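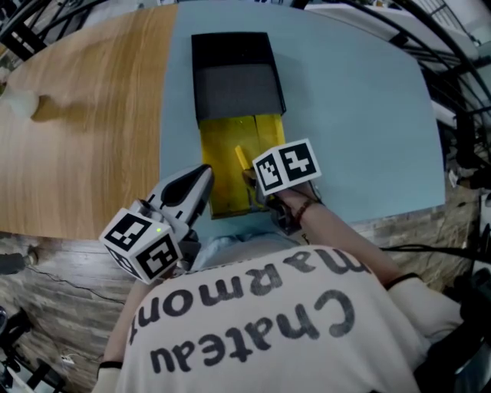

Leaning in over the table, in a Chateau marmont T-shirt.

I have lived in Letari County long enough to remember when the word "acting" on an office door meant that someone was out with a bad back. These days it can mean almost anything. We have an acting county manager, an acting director of roads, an acting clerk of elections, and until October we had an acting head of the health department who had been acting for so long that she retired from it, with a cake.

I like a good many of these people, and I want to say so before I start complaining. Terence Sedgwick, our acting manager, returns phone calls, and he once stayed past nine in the evening to walk my neighbor through a drainage easement that was older than both of them. If the commissioners put his name forward tomorrow I would probably drive down and speak in favor. But they haven't put his name forward, and they haven't put anyone else's forward either, and it has been 3 years.

The county charter is pretty plain on this, for anyone who wants to sit down with it and a cup of coffee. A permanent manager has to be nominated in open session, questioned by the commissioners, and approved by four votes out of five. An acting manager can be named by the chair alone, with a letter. The people who wrote the charter must have pictured a few weeks of keeping the lights on while a proper search went forward, and I suppose it never crossed their minds to write down how many weeks.

Lucinda Kasprzak, who chairs the commission, has been asked about this more than once, and her answer is always that the county is being run well and that a search costs money. I'll grant her both points. The roads budget came in under last year, and the last search firm we hired, Troline, sent us a bill that people still bring up at the diner. What I can't grant is that running well is the same thing as being answerable. When the manager serves by a letter, he serves the person who signed it. I don't think Mr. Sedgwick is a timid man, but I have watched him at the podium when the chair asks him something sideways, and he picks his words the way you do when you know who can send you home.

It matters more for the jobs further down. Our acting clerk of elections, Anika Calloway, had to decide last spring whether to move the Van Dusen polling place out of the old grange, a move that affected 1,802 registered voters and upset a fair number of them. Maybe it was the right call -- the grange has steps, and my own mother couldn't manage them toward the end. But folks in Van Dusen wanted to know who had made the decision and how to go about arguing with it, and they were sent from the clerk to the manager to the chair and back to the clerk, who told them quite kindly that she was only acting. I was in the room for that. You could feel the air go out of it.

Now, I have heard the other side from people I respect. Latrice Lyons served on the commission herself for two terms, and she told me over a long lunch that confirmation hearings had become a sort of theater, that good candidates from outside wouldn't go through one, and that the last nominee withdrew after some 12 hours of questions, a lot of them concerning a job he'd held in college. She isn't wrong. I sat through part of that hearing and was embarrassed for all of us. Still, if the hearings are bad, the thing to do is fix the hearings. Put a limit on the questions, send the personal material to the commissioners beforehand, and let the public speak early in the evening while there's still some public left in the building.

And put a clock on the letters. Pilturska, two counties over, amended its charter so that an acting appointment runs out after 4 months and can be renewed only by a vote in open session. Nothing fell down over there. Cletus Esposito, who keeps the feed store on our side of the line and does half his business with theirs, says they grumbled for a season and then filled the jobs.

Our commission could send the same language to the ballot at its next regular meeting. It would take one motion and a second. I have written to all five commissioners asking for it, and two have written back, one of them at some length and in her own handwriting, which I appreciated. I would love to hear from the other three. And if you live out toward Van Dusen and you're still sore over the grange, I hope you'll write to them too.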